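Notes from the Drorton open day, January. Typed on the train home so excuse the spelling.

Got there 9:40, gates were already open. Long line for the parking lot, no line at all for people on foot. Walk from the station if you can, it's flat the whole way and there's a sidewalk until the last bend.

Drorton is a paper mill town, or was. The Dinel mill is the one still running and once a year they let people in. Free, but you sign up at a table by the door and get a sticker and a pair of foam earplugs. Wear the earplugs. I took mine out in the machine hall for maybe a minute and regretted it the whole afternoon.

Our guide was Parvathi D'Souza. Works in the stock prep end, eleven winters there. Talks fast, walks faster. Group of mixed ages, two kids who asked better questions than the rest of us.

## Stock prep

Starts outdoors, bales of old cardboard stacked under a roof. Then a conveyor, then the pulper - a giant blender, basically. Smell is wet dog and oatmeal. You look down through a hatch and it's all gray soup going round. Wire, tape and plastic get pulled out on a rope of junk they call the ragger tail. Ugliest thing I saw all day and I took four photos of it.

Parvathi said staples are no bother, they drop out by weight. Wax is the bad one. Waxed produce boxes gum everything up and whole bales get sent back over it.

## Machine hall

Hot. Leave your coat in the lockers, I didn't. The machine is named Clistia, after a ferry that used to run on the river, and everyone on site uses the name like she's a coworker. "Clistia's in a mood." She runs 1300 feet a minute on brown bag grade, slower on the heavier stuff. At one end it's mostly water on a wire mesh, at the other end it's a sheet you could write on. I kept losing the exact spot where it changes. The shine goes off it, and then it's paper.

Saw one break while we were there. Siren, lights, people moving quick but not running. Sheet went down into the pit under the machine and straight back to the pulper. They had it threaded agian before our group had finished the row of dryers. One of the kids clapped.

Reels come off the end and get slit down. Every reel has a number chalked on the side, the one next to me was 1038. No idea what it meant and it was too loud to ask.

## Bags and the rest

Across the yard is the converting side, where the flat paper gets turned into carrier bags. Flat handles, twisted handles, no handles. There was a long table of finished ones to pick up and pull at. The twisted handles are made from paper as well, wound up tight and glued under a patch. I yanked one pretty hard and the bag gave before the handle did.

They do a load test by the window, sand bags dropped in until something rips. The big carrier is meant to hold 50 pounds. Ours went a bit over.

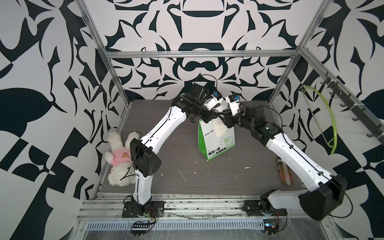

Can a printed paper bag go in with regular paper recycling?

Most can, as long as they're clean and dry, and the paper handles can stay on. Greasy food bags go in the trash or the compost, depending on where you live. That was Parvathi's answer and she got asked it three times.

Also asked a lot: how often the same fiber can go round. A handful of times, she said, it gets shorter each pass and in the end washes out with the sludge. So some new pulp always goes in. The sludge goes to a farm co-op up the valley, in covered trucks.

## Lunch

Canteen was open to visitors. Lentil soup, rolls, coffee from an urn. Kandasamy bakery had a stall outside in the yard selling cardamom buns, and this is the one thing to plan your day round. They brought some 100 and were sold out before noon. I got the second to last one. Cash only, the card reader had quit.

## Old mill room

Small museum upstairs, one room, steep stairs. Watermark molds, payroll books, a wall of wrappers going back to when the place made sugar paper. Blue sugar paper is a much nicer blue than I expected. You can make your own sheet at a tub in the corner - dip, shake, flip onto felt. Mine had a hole in it. They press it and let you take it home between two blotters, mine is in my bag now and still pretty damp.

## Stuff to know

- Closed shoes or they won't let you in. A guy in sandals got turned round at the door, in January.
- No strollers in the machine hall. 
- Tours leave every half hour, the early ones are smaller.
- Restrooms are by the canteen only.
- Photos are fine except in the control room.

Skipped the river walk, it was raining sideways by 2. Missed the talk on the water treatment plant too, which I did want to hear. If anyone went, send me your notes. My train's pulling in, will fix the typos later.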